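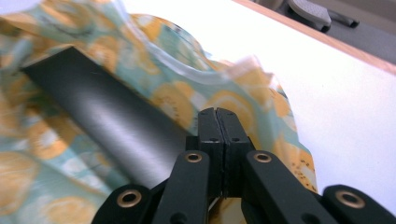
Attachment 1: the cloth with the grey tube on it

Ticket: printed table cloth will not lie flat
Product: Tultari wipe-down cloth, citrus print
Opened by: Montserrat Vallejo
Handled by: Ignacio Echevarría, Piria customer help
Status: open

Montserrat, 9.40 am
The cloth was sold as "crease free, falls flat in minutes". It came folded in a packet and I have given it a good deal longer than minutes. It bunches up and stays bunched. I don't believe this is down to how I store it, before you ask. I would like a refund or a cloth that does what the packet says.

Ignacio, 10.15 am
Thanks for getting in touch. Sorry to hear this. Most creases drop out when the cloth is rolled on a tube overnight, printed side out. Could you try that and let us know? Please also check the care label for the washing temperature.

Montserrat, 10.32 am
The label says 27 degrees. My machine has no 27. I doubt anyone's has. I washed it by hand instead.
I will try the tube, but I have read the same tip on three shop sites, word for word, and not one of them says how long the result lasts.

Montserrat, 8.50 am, next morning
Rolled overnight as told. It came off the tube flat in the middle and curled at both ends, and by the time I had made coffee the old fold lines were back. I measured the curl at the worst end with a ruler and it stood up 4 cm. The finish has a bit of a sheen in places and I suspect that is the trouble: if it's coated, the coating remembers the fold and the cloth underneath has no say in it.

Ignacio, 11.05 am
Understood. The next thing we suggest is gentle warmth. Please do the following on a flat, clear area of table.

Step 1. Move trays and dishes off the part you are working on, then spread the cloth print side down.

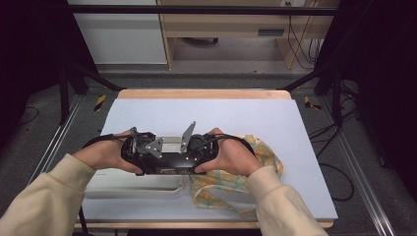
Step 2. Lay a dry cotton towel over it. Set a hairdryer to low and pass it over the towel for 2 minutes, keeping it moving.

Step 3. Smooth from the middle outwards with your palms and leave it under something flat and heavy for 120 minutes.

Step 4. Turn it over and check the corners. Write back either way.

Montserrat, 4.20 pm
Steps 1 to 4 done. Two corners are better. The other two are exactly as they were. "Falls flat in minutes" has now taken a night, an afternoon and a hairdryer. My old Moya cloth cost less and never needed any of this.

Ignacio, 4.45 pm
I have passed this to Tultari with your notes and asked them about the coating. A replacement from a different batch is reserved for you.

Montserrat, 4.58 pm
I will take the replacement. Please keep the ticket open until I have unfolded it.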